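3.2 Salt and holding time in braised beans

Dried white beans from one lot, bought in August from Wostelon, were used for all batches. Each batch weighed 1,000 g dry and was soaked overnight in 2,000 ml of tap water. Half of the batches had salt added to the soaking water and the rest were salted only after cooking. The beans were then braised in a covered Hendberg pot at a low simmer until a tasting panel judged the skins tender.

Beans soaked in salted water reached this point sooner and had fewer split skins. The difference was clear in all batches but one, where the lid had been left ajar and the liquid had dropped below the top layer. That batch was left out of the comparison.
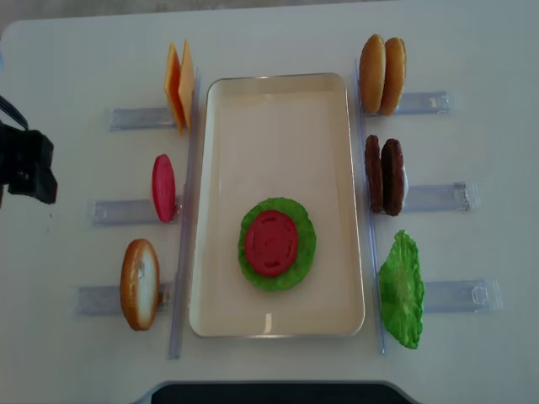

Figure 5. Toy lettuce leaf and tomato slice on a cream-coloured tray.

Holding the cooked beans warm had a larger effect on texture than we had expected. After two hours in the Yook warming cabinet, both groups were softer, and the panel could no longer tell them apart by bite. Flavour still differed: the beans salted late were described as bland in the middle, even when the broth tasted well seasoned. The same remark was made in the earlier Vindance trial, which used chickpeas and a shorter soak. We did not measure the salt content of the beans themselves.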